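毛绒玩具和厚毯子换季怎么收？一米五的床上堆得快没地方睡了

生活互助 > 收纳整理 > 卧室
提问者：窗台上的葱
浏览 1,175　回答 3

问题：

卧室不大，床靠墙放，衣柜是房东留下的老式两门柜，里面上半截挂衣服，下半截塞了两床棉被以后就满了。现在五月，厚的东西要收起来，可是收到哪儿一直没定下来，所以全堆在床上。

要收的东西有这么几类：一条绒毯，两面都厚，叠起来很占地方；几件毛衣和针织开衫；一件冬天的厚外套；还有孩子的毛绒玩具，大大小小都有，其中有几个是长毛的，压过一次以后毛就倒了，怎么抖都恢复不了。

试过的办法：

买过真空压缩袋，Dokon 牌的，大号。棉被压进去还行，绒毯压了一个冬天，拿出来全是死褶，晒了两天才好一点。毛绒玩具没敢再压。

床底下量过，净高 32 厘米，但是床头那一侧有横撑，箱子只能从床尾推进去。床尾离窗户不远，雨天那边有点潮。

孩子今年上小学，玩具不让扔，说每一个都要留着。

想问三个事：
一、绒毯不用压缩袋的话怎么叠最省地方，放床底会不会发霉；
二、长毛的毛绒玩具到底怎么洗、怎么存；
三、床上平时只想留一床被子和一个靠垫，有没有什么办法能保持住，不要过两天又堆回去。

预算不高，不想再买柜子。

补充：有人在评论里问能不能放阳台，阳台是敞开的，放不了。

回答一（被采纳）
回答者：梅子坞
赞同 32

三个问题分开说。

先说绒毯。绒毯收之前一定要洗，洗完一定要干透，这一步比怎么叠重要。摸着干不算干，厚的地方里面还会带潮气，晾完以后搭在椅背上再放一天，翻一次面。看一下洗标，多数绒毯能用洗衣机的轻柔档，水温不要超过三十度，不要加柔顺剂，加了以后绒会发黏，下次更容易倒。甩干用低转速，甩狠了绒会打结。

叠法：长边对折两次，成一个长条，然后从一头往另一头卷，卷的时候用手掌把气往外赶，不要用膝盖压。卷好以后用两条宽布带捆住，旧床单剪的就行，不要用细绳，细绳会勒出印子。卷着放比叠着放占地方小一点，主要好处是没有死褶，秋天拿出来抖开当天就能用。

床底可以放。32 厘米的净高，买箱子要看连盖子和轮子的总高，有的商家标的高度不含轮子。总高在二十六七厘米的最合适，推拉的时候手能伸进去。一定要带盖，盖子要能扣住。我自己用的是 Purniseck 的扁箱，扣子在两边，用到第三年断了一个，其他没问题。雨天潮的话，箱子里放两包氯化钙除湿袋，放在角上，不要直接贴着毯子，吸满水以后有可能漏。每次连着下几天雨以后拉出来看一眼，袋子里积水过半就换。梅雨季多的地方，箱子底下垫两根木条，让它离地。

横撑的问题，箱子从床尾推进去可以，里面那一排放一年只动一次的东西，棉被、绒毯，外面这一排放毛衣。可以在里面那排箱子的把手上系一根长布条，一直拉到床尾，要拿的时候拽布条就行，人不用钻进去。

再说毛绒玩具。先分两堆，短毛的和长毛的。

短毛的，没有电池、没有发声器的，装洗衣袋里机洗，一个袋子不要塞太满，洗完平放晾，不要吊着耳朵或者尾巴，吊一晚上会变形。

长毛的不要机洗。用盆接温水，放一点洗羊毛的洗衣液，把玩具按进去，顺着毛的方向捋，不要搓。换两到三遍清水，然后用干毛巾裹起来按压吸水，换毛巾再按一次。晾到半干的时候用宽齿梳子顺着梳一遍，全干以后再梳一遍。你说的倒毛，多数是半干的时候没有梳。已经倒了的，可以用喷壶在毛上喷一层薄薄的水，吹风机开冷风或者最低档，边吹边梳，能回来不少。不要用高温，化纤的毛受热会卷，卷了就没办法了。

干了以后的存法：长毛的不能压，上面也不要放别的东西。找一个有盖的塑料箱，立着放，毛最长的部位朝上，中间用旧T恤隔开。短毛的可以塞在四周。箱子里不用放樟脑丸，孩子要抱的东西最好不要沾那个味道。

关于数量，我家的规矩是床上留两个，其他进箱子，每个月换一次，让孩子自己换。没有扔，孩子也能接受。

最后是怎么保持。东西会堆回床上，多数是因为床是离手最近的平面。换下来还要再穿的毛衣和外套要有一个固定的地方，一个门后挂钩就够，挂在进门那一侧。白天盖腿的薄毯子也一样，叠好以后只放床尾，不放床头。

回答二
回答者：Theophilus Boateng
赞同 8

我在这边租房七年，中文是后来学的，写得不通顺的地方请见谅。

我的意见和上面差不多，补充一个。毛衣不要卷，平着叠，领子朝里。卷的话罗纹容易松。厚外套不要压，里面有填充物的压久了会薄，衣柜里挤一挤还是挂着好。

我自己试过把毯子套进被套里，当一个大靠垫用，放在床头。这样不需要箱子，夏天也能用。我的被套是 Akolgo 的，有拉链。没有拉链的会跑出来。

床底的箱子我写一张纸贴在外面，写里面有什么，字写大一点。以前不写，每次要拉出来三个才找到。

床我是这样收拾的，先把所有东西搬到椅子上，铺平被子，然后一件一件拿回来，不应该在床上的就不拿回来。用时不到十分钟。

回答三
回答者：小满不满

直接捐了吧，小孩过两年就不玩了，留着占地方。毯子也是，现在冬天有暖气，一床被子够了。

 评论 窗台上的葱：孩子不同意，毯子是我妈给的，也不捐。

 评论 小满不满：那就买柜子。

提问者追加：

谢谢各位，采纳了第一个回答。先把床上和毛绒玩具理了一部分，传两张照片。

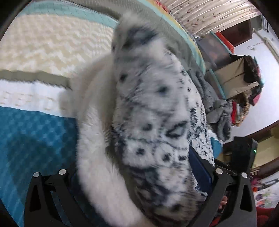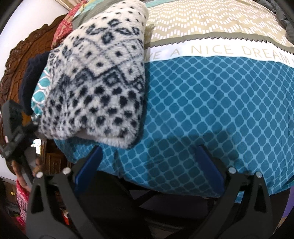
下面说一下做到哪一步了。箱子还没买，Brirkadness 店里看中一款扁的，总高 25 厘米，客服说含轮子，打算买两个，一个放毯子一个放毛衣。玩具按长毛短毛分了堆，那只带斑点的海豹归到长毛那边，它身上斑点的地方毛不算长，但是围着的那一圈白毛很长很蓬，按回答里说的，手洗，半干的时候梳，以后存的时候让这一圈朝上，不压东西。绒毯就是白底藏青花的那条，现在叠着放在被子上，等箱子到了再洗、再卷。想再问一下，这种厚度的毯子折起来的边鼓得很高，对折两次以后再卷，直径会不会超过 25 厘米？

 评论 梅子坞：有可能超。超了就不要卷，改成三折再三折，平放，上面不要再放东西。另外箱子的总高是外面的尺寸，里面要减掉盖子和轮子，能用的高度大概只有二十左右，买之前问清楚内高。

 评论 窗台上的葱：好，我去问内高。海豹那圈毛梳的时候用宠物梳行不行，家里有一把。

 评论 梅子坞：针梳不行，容易把毛勾断。排梳、齿宽的可以，从毛尖开始梳，一点一点往根上走。

 评论 Theophilus Boateng：毯子洗以前先抖一抖，拿到外面抖，绒毛会掉很多。第一次洗的话不要和别的东西一起洗，藏青的地方可能会掉颜色，用湿的白毛巾在角上擦一下就知道。

 评论 窗台上的葱：收到，晚上擦一下试试。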